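Felthorpe Office Handbook
Section 4: Setting Up a Collection Point for Used Bags and Soft Plastics
Prepared by Declan Wihongi, March 6, 2023

4.1 Purpose

This section applies to every floor of the Felthorpe building that takes part in the Resex soft plastics program. Each floor is responsible for one collection point. The floor contact sets it up, checks it, and closes it when the floor is vacated.

4.2 Choosing a Location

1. Select a stretch of painted wall or panel that is clear of doors, outlets, and heating vents. Do not use glass partitions.

2. Confirm that the point does not narrow a walkway. Fire routes are marked on the floor plan beside each elevator.

3. Obtain approval from the building office before attaching anything to the wall. Requests are normally answered within 2 working days.

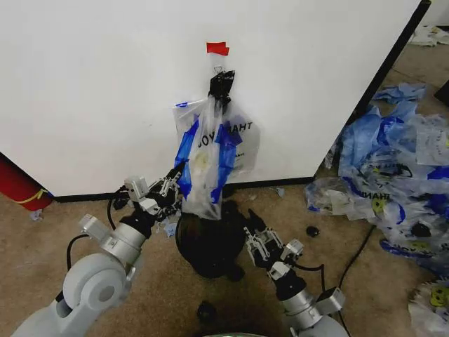
4. Record the approved location on Form R-10. Keep one copy with the floor contact and send the other to the building office.

Note: Locations approved under the earlier Tipoki contract remain valid until September. After that date a new form is required.

4.3 Attaching the Hook

1. Wipe the wall with rubbing alcohol and allow it to dry. Household cleaners may leave a film that weakens the adhesive.

2. Press the hook firmly in place and hold it for the time stated on its package.

3. Wait the full setting period before hanging a bag. If the package gives no period, leave the hook overnight.

Caution: Do not exceed the weight limit printed on the hook package. Nails, screws, and staples are not permitted on any panel.

4.4 Using the Collection Point

1. Hang an empty carrier bag by both handles. Bags with torn handles should go directly into the collection and should not be used as holders.

2. Place clean, dry bags and film inside. Food wrap, foil-lined packets, and padded envelopes are not accepted.

3. Press the contents down gently. Replace the holder when it no longer closes easily at the top.

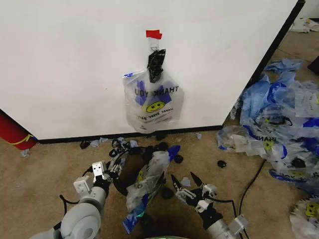 4. Take full bags to the Coven storage room on the ground floor and place them in the gray bin. The bin is emptied when it reaches 200 liters.

5. Report a failed hook or a damaged wall surface to the building office the same day.

4.5 Removing the Hook

1. Take down the bag first.

2. Pull the adhesive tab slowly and straight down along the wall. Do not pull it outward, as this may lift the paint.

3. If the tab breaks, leave the hook in place and contact Flynn Henare at the building office.

Note: Used adhesive strips go in general waste.

Shares: 2 | Comments: 10

Building Office, Felthorpe | Contact us | Copyright Felthorpe. All rights reserved. | Back to top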